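# Chapter 2: Building an Innings

A limited-overs innings has a fixed length. Each side receives 300 legal balls, and the batting order has to be planned around that number. This chapter looks at how the work is divided among openers, middle order and tail, and at what changes when early wickets fall.

We use one match throughout, between Clodmont and Mapplebeck, played in June on the small ground at Jerklow. Clodmont batted first on a slow pitch and lost 2 wickets before the score reached 19. The batters at three and four then stopped playing across the line. They took singles into the gaps on the leg side – the longer boundary that afternoon – and left the lofted shots until later.

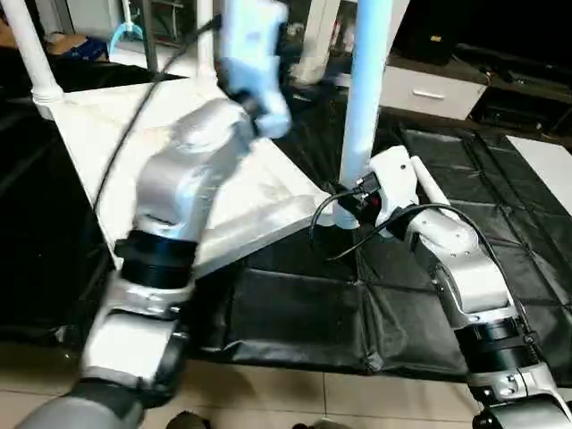 According to the Clodmont captain, the plan was never to catch up at once. The side wanted wickets in hand for the last ten overs, and a slow hour in the middle was an acceptable price for that.

Coaches disagree on this point. A team that scores too slowly between overs 15 and 35 leaves a great deal to its finishers, and one good spell can undo them. Clodmont's number six made 28 at the end, which was enough on that pitch and might have been too few on a faster one.

Before reading Section 2.1, make sure you understand these terms from Chapter 1:

- strike rate
- dot ball
- required run rate
- partnership

Section 2.1 begins with the opening pair and the first ten overs, when only two fielders may stand outside the inner circle.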